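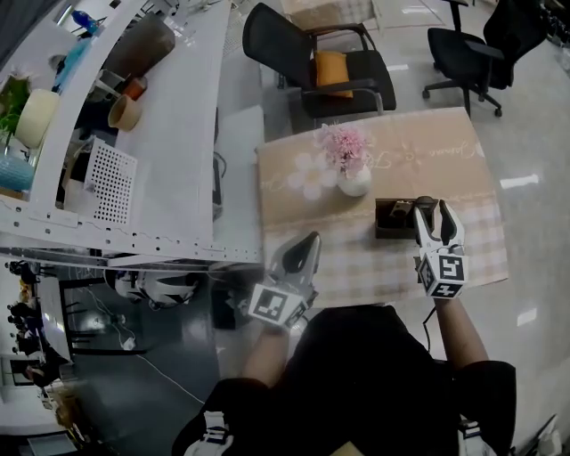 The Allotment Waiting List, and Other Works of Fiction

It is August, which means the marrows are out of hand, the hosepipe has gone missing again, and I have been asked to write something about the waiting list. I have put this off for three issues. The waiting list does not improve with keeping, and it certainly doesn't get any shorter.

When I put my name down at Venurton Lane I was told it would be "a couple of summers". I took this to mean two. My daughter was in a pushchair at the time. When the letter came she was old enough to read it to me, and to ask whether a plot was the same thing as a garden, only further away and with more arguing. I said it was.

There are now 156 names on the list and 54 plots on the site. You can do the sum yourself over a cup of tea, but I would make it a strong one. Last year four plots came free. One of those was taken by the brambles, who were not on the list at all and who have so far ignored two letters.

The rules say that the list is worked strictly from the top. In practice the top of the list has moved to Portugal, or gone off vegetables, or has a new phone number. Mebrat Ambaye, who took over the paperwork in the spring and inherited it in a biscuit tin, spent most of June ringing people up. A good number had forgotten they ever asked. One gentleman said he would gladly take a plot so long as it came with someone to dig it. Another wanted to know if he could swap his place for a parking space. He was told no, but I gather it was considered.

From next month things will work like this. If your name is on the list you will get a card through the door, asking if you still want a plot. Tick yes or no, sign it and drop it in the green box by the gate (the one without the wasps). If we hear nothing after two cards, your name goes. Mebrat would like me to say that this is not a punishment. I would like to say that two cards is very generous and I'd have stopped at one.

Then there is the matter of half plots. A full plot at Venurton Lane is a lot of ground. It looks charming in April, when you are leaning on a new fork with a flask beside you, and rather less so in July, when you come back from a week in Tenby to find it up to your chest. Most people who give up do so in the first year, usually somewhere between the bindweed and the second bout of bindweed. So when a full plot falls empty it will now be split, and each half offered to the next name down. The Gebretsadik family have been on a half since the trial began and grow more on it than I manage on twice the ground. I've been to look, several times, hoping to find something wrong. They had some slug damage on the chard. I was very nice about it.

Those who already have a full plot can keep it. Please stop asking me this at the bus stop.

Rents. They are going up, and I'll get it over with quickly. A full plot will be £54 for the year and a half plot will be half that, which even I could work out. The money goes on water, chiefly. Our last bill came to £476, a figure which makes more sense once you know that the tap by the lower path dripped from Easter until the Spring Bank Holiday and that every one of us walked past it thinking somebody else had reported it. I include myself. I had even put a bucket under it and felt quite pleased.

The tap has now been mended. If you see another one dripping, ring the number on the shed door. A bucket does not count as ringing the number.

On the subject of that shed, the shared tools are down to one and a half rakes, a spade and a wheelbarrow that only turns left. If you have borrowed the big shears, could they come home? They have FALTENT burned into the handle, from the firm that used to own the lower field, so you can't very well say they are yours. They can be left against the door after dark, if that helps.

Produce swap is at ten in the morning by the gate, as usual. Bring what you have too much of. I know what that will be, and so do you, and if last year is anything to go by we will all be going home with one another's courgettes. Beans, eggs, plums and jam would be met with real joy. The Cliser Road lot are bringing their scales and have promised not to talk about onions for more than ten minutes.

Cards for the waiting list go out with the next newsletter. If you've moved house, please tell us where to. If you have moved to Portugal, send figs.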